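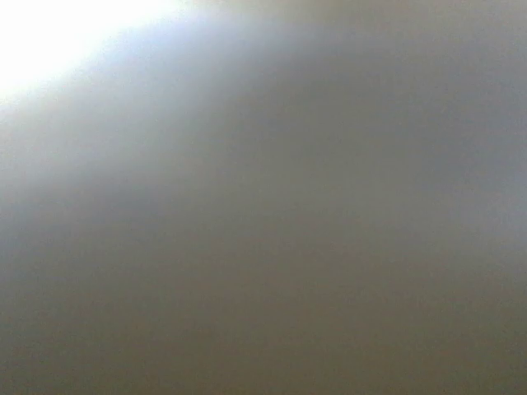 Figure 2.1 Glare on a plain grey surface. The white fades through a pale silvery blue into grey.

Chapter 2
Looking at Light Before You Buy a Lamp

I used to think grey was the dullest colour you could put in a room. Then I spent a winter repainting my front room in a shade called Skekton (100 tins in the shop, and I picked that one) and found I had four or five greys depending on where I stood. Same tin, same brush!

Have another look at Figure 2.1 and try naming the colour. I get a warm grey with a bit of beige in it, until I look near the bright corner, where it goes cool and almost lavender. There's a darker curved band just past the glow, too, with edges so soft I can't say where it starts. Hang on to that band — we'll come back to it when we get to falloff.

My old teacher, Tsegereda Tufa, made us sit in a room for 18 minutes before we were allowed to write anything down. I was hopeless at it. I'd have the lamp catalogue open on my knee, already pricing things. These days I set the same task for my own students, and they grumble just as much as I did.

In this chapter we'll cover glare, falloff and the colour of reflected light, in that order. You'll need a notebook, a desk lamp you can move and a bit of plain wall. Matte paint is easiest to start with, so save the glossy cupboard doors for Chapter 3.

2.1 Where does glare begin?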